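Household linen

Household linen is the general name for the washable cloth goods used in a home, such as towels, bed sheets, pillowcases, tablecloths, napkins and dishcloths. The term dates from a time when most of these goods were woven from flax. Today the greater part is made of cotton or of cotton mixed with polyester, but the older name has stayed in use in stores, hotels and laundries.

Fibers and weaves

Cotton is valued for bedding and towels because it takes up water well and stands repeated washing at high temperatures. Flax linen is stronger than cotton when wet and dries faster, but it creases easily and costs more. Polyester blends hold their shape and need little ironing. They absorb less water and are seldom used for bath towels.

Sheets are usually sold in plain weave (percale) or satin weave (sateen). Towels are mostly terry, a weave with loops on one or both faces, or waffle, which has a raised grid. The weight of toweling is given in grams per square meter. A bath towel of 400 is of medium weight. White and pale cloth remains the most common choice for hotel use, where it can be bleached and replaced piece by piece.
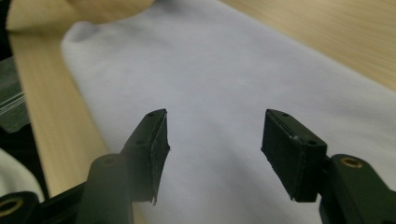

Sorting and washing

Linen is normally sorted by color, fiber and degree of soiling. Kitchen cloths are kept apart from bedding and bath towels. New colored pieces may lose dye in the first few washes and are washed separately during that time. Printed cloth is often turned face inward to protect the pattern. Fabric softener coats the loops of terry and makes it less absorbent.

Baskets for carrying and sorting are made of wicker, canvas, wire or molded plastic. Open sides let air reach damp pieces that are waiting to be washed.
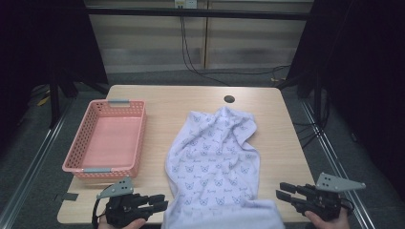 Pink plastic basket with perforated sides, beside a cloth printed with cat faces.

Storage

Clean linen is stored dry, away from direct sunlight. Cedar chests were once common for this purpose, though contact with bare wood can yellow cloth over several years. Many households keep sheets in sets, with the folded sheets placed inside one of the matching pillowcases. 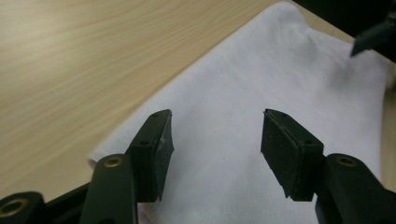

Ironing and pressing are less common than they were before blended fabrics came into general use. Flax is ironed while still damp, at high heat, and polyester at low heat. Tablecloths are usually pressed from the wrong side if they carry embroidery. For folding, the piece is first spread flat, as with the white cloth on the wooden tabletop, and the edges are brought together before any crease is set. Large sheets are easier for two people to fold. Fitted sheets are folded by tucking the corners into one another.

See also: Bedding, Laundry, Terry cloth, Textile care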